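Home | Coursework | Reports | Contact

Hand-Cranked Grain Mill: Project Report
Declan Halliday

The aim was to grind 800 grams of dry corn by hand in one session. I started from an old Baxter mill with a worn crank and planned a new drive for it.

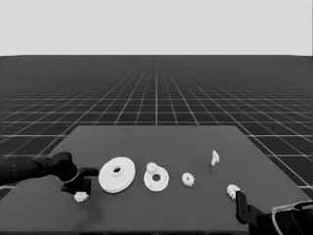
Grinding tests

The first 400 grams went through on the coarse setting. Most of it came out too large – it needed a second pass. 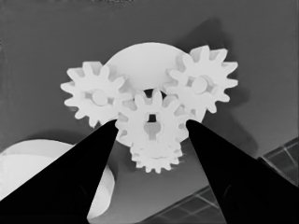

Corn feeds badly when the hopper is full, so I kept it half empty. The crank was still hard to turn. Blunt, rectangular teeth like those on the white gears are easy to file by hand, and I used that shape for my own pair. After that the second pass took roughly 70 turns less.

Sieving was done with a kitchen strainer.

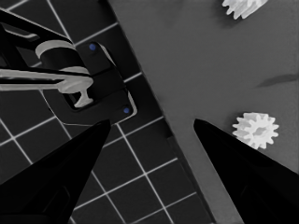 Results

I got 178 grams of fine meal. The rest was grits.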